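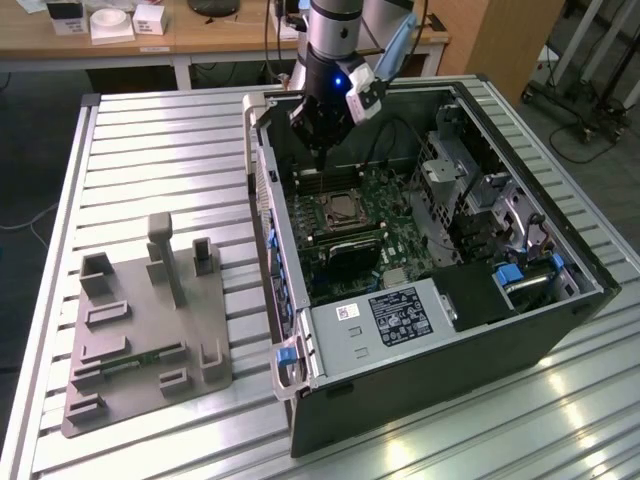
**Chaltu Demissie**
Minutes secretary, Pluvcombe Electronics Reuse Group

October 28, 2024. Library back room, started late, parking again.

Present: Robel Wako (chair), me, both drivers, three from the sorting bench, two from the town. Apologies from the school district, they will send comments by email.

**1. Last minutes**

Agreed. One fix: the battery bins go to the Ramby Street drop-off, not the library. Corrected in the master copy.

**2. Fall collection day**

Good turnout, long line by mid-morning. 251 desktops taken in over the day. Laptops not totaled yet, half the tally sheets got rained on. Monitors were the problem, nobody wants the old heavy ones and we said yes to too many. Flyer said "screens welcome." Flyer to be reworded before the next one.

Complaint from a resident who waited and was then told no printers. Fair. Sign was at the wrong end of the line. Sign goes at the street entrance from now on.

Next collection: March. Exact date when the town confirms the lot.

**3. What happens to the desktops**

Of those taken in, 167 marked for reuse, the rest for parts or scrap. Long talk on what counts as reusable. The bench wants a simple rule by age. Drivers don't care as long as the piles are labeled. Town would like it written down as people ask at the counter.

Left it at: bench writes one page, brings it to next meeting. Memory and power supplies pulled from scrap machines before pickup, everything else goes.

Question on whether we take desktops with no drive in them. Yes. Plenty of donors pull the drive themselves and we should be telling them that's fine, in large print.

**4. Hauler contract**

Candis has sent a new quote. Pickup fee goes to $400 a load, up from what we pay now, but includes the shrink-wrap and pallets. Two people thought we could push back. One thought we should ask for fewer, bigger loads instead and rent more floor. No decison. Robel to call them and ask what happens if we cut to one load a quarter.

Also ask where the boards go after they leave Candis. Last answer was vague and people at the collection day do ask.
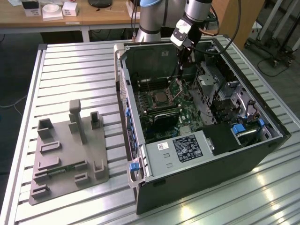

Robel Wako said he would not sign anything until that answer came back in writing, and that the group had been too relaxed on it for two years running. If a family hands over a PC with their tax records on it they are trusting us with more than the metal, he said, and "we passed it to the hauler" is no answer to give them. He wants the downstream list attached to the contract itself. General agreement. Town rep pointed out this could slow things past year end. Robel fine with that.

**5. Data wiping**

Follows on from above. Rewi (the tracking sheet, for new people) has a column for "wiped" but no column for who did it or when. Add both. Drives that fail the wipe get drilled, same day, and kept in the locked cage until then. Cage key is still going home in somebodys coat. Second key to be cut, kept at the desk.

Certificate for donors: small businesses keep asking. Draft one, half a page, no logo fuss.

**6. Giveaway list**

60 households on the waiting list. School district wants their families moved up. Others felt first come first served is easier to defend. Talked in circles. Parked until the district is in the room.

Keyboards and mice short. Ask for them on the next flyer. Power cords we have plenty of, stop taking loose ones.

**7. Money**

Not much to report. Tent rental paid. Library has not billed us for the room and we are not going to remind them. Small grant form due, I have it, needs a signature.

**8. Other**

- Floor by the loading door is slick, mat needed
- Front desk phone message still has the summer hours
- Someone took the good hand truck home, please bring back

**To do**

- Robel: call Candis, loads per quarter plus downstream list in writing
- Bench: one-page reuse rule
- Chaltu: flyer wording, grant form, Rewi columns
- Drivers: second cage key, mat
- Town: March lot

Closed when the library started turning the lights off. Next meeting same room, date by email.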